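This site uses cookies to remember your settings. By continuing you accept our cookie policy.

What rules apply when people work at the same table as two arms sorting snack packages?

3 min read

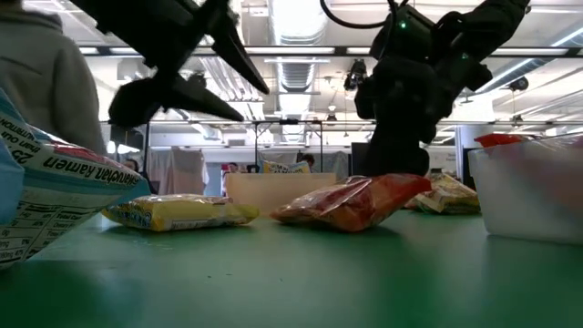
Question

We run a pick and place cell on a green tabletop: bagged snacks and ramen packages go into a plastic bin. Two arms share the table. People regularly walk or sit within reach, and there is no fence. Our safety reviewer has asked for a written rule set before the next block of trials in December. So far we have a one-page sheet that limits tool speed to 200 mm/s and says "stay clear when moving."

Specific points:

1. Is a speed limit alone acceptable if the arms are sold as collaborative?
2. Do the grippers need separate treatment? One has a pointed finger.
3. Who is allowed to reset after a stop?

The control software is Torau, with one arm per controller. The stop buttons are wired separately, one to each arm.

Posted Sep 27, 2019

Answer 1 (accepted)

A speed limit alone is not acceptable. "Collaborative" describes an application, and the application includes the tool, the part, the table and the people. Read ISO 10218-2 and ISO/TS 15066 together. The first covers integration of the cell, the second covers contact limits by body region. Neither gives you one safe speed, so your 200 mm/s has to come out of your own risk assessment with a calculation or a measurement behind it.

On the grippers: yes, treat them separately. Contact limits assume a certain contact area, and a pointed finger concentrates force on a small one. Head and face contact has to be prevented by design, so look at the height of the gripper relative to somebody seated or leaning over the table. Options are a blunt cover on the finger, a lower limit on vertical travel, or a scanner that stops motion before a person is in reach.

The separate stop circuits are the first thing I would fix. If one arm stops and the other continues, the person who pressed the button will assume both are stopped. Put both arms on one emergency stop circuit and test it with both moving.

Reset: manual, from a position with a full view of the table, by a named operator. Releasing the button must not restart motion. We use these lines on our own cell, which runs Droven controllers:

- Mark the reach of both arms on the floor, including the overlap.
- One operator per shift holds the enable device. Handover is spoken and logged.
- Dropped packages stay where they fall until both arms are in a monitored stop.
- Cables are checked for slack at full extension before the first run.
- Loose hood cords and lanyards are tucked in or removed.
- Any change of gripper, speed or layout reopens the risk assessment.

Log every stop with a cause. Our log has 2,917 entries and most are dull - missed grasps, a bag caught on a bin edge - but 59 of them were a person entering the zone, and those are the ones our reviewer reads.

Oanh Đặng

Answer 2

Agree with the above. One addition: check clamping as well as free impact. An arm coming down near a bin can trap a hand against the rim or the table at low speed. We measured ours with a force gauge at the worst points and ended up cutting the downward speed to 60 mm/s near the table. Sideways moves stayed as they were.

Answer 3

We had a Nukorari arm with no fence for almost two years and never had a problem. Just keep the button close.

Comment on Answer 3: No incidents is not a risk assessment. Please don't put this in front of a reviewer.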